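Teaching a robot to lay the table – what has worked for us

I've been showing robots how to do small household jobs for a good while now, first by remote control with a pair of joysticks and lately with the hand-held grippers, and people keep writing in to ask how we get such tidy demonstrations. So let me pour out everything I know about table setting in one go, and forgive me if I wander.

## Before you pick anything up

Do the whole task bare-handed first, slowly, while someone watches you. Loukia Lambrakis did this with me when I started, and she caught me moving a spoon from one hand to the other without noticing I'd done it! If you can't say which hand does what, the robot is going to learn your muddle right along with your manners.

Put the placemat down where it will stay for the whole batch. Plates and bowls can be shifted a little between runs (please do shift them, or the robot will only ever know one spot), but I like to change one thing at a time and write it in the notebook.

## Cutlery is the hard part

A bowl is a forgiving thing. A spoon lying flat on a table is a little devil, and a thin handle is worse. Come down straight over it, stop, close the gripper, and only then lift. When I'm using both hands I keep them at different heights on the table, one nearer to me and one farther off, so that the grippers don't knock together over the cutlery.

I also set the crockery out before I begin on the silverware. On our table the bowl sits on its plate toward the far side of the striped placemat, with the utensils out in front where both hands can get at them.

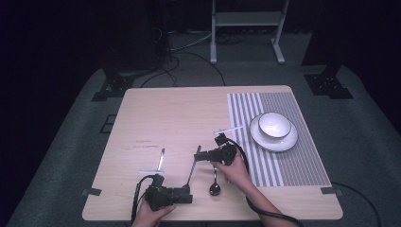

## Mind the cables

Leave yourself a generous loop at each wrist – more than you think – and let the cable run back toward your own body. A cable that tugs at the end of a reach will put a jerk in your recording, and you'll be hunting for it all evening.

## When to throw one away

If you drop something, finish the motion calmly, mark the run as bad and start over. Sixten Rønning keeps his fumbles in a separate folder, and he has a point, as a recovery done well can be worth having. I stop after 20 good runs and make tea. My hands get lazy past that, and I can see it in the playback every time.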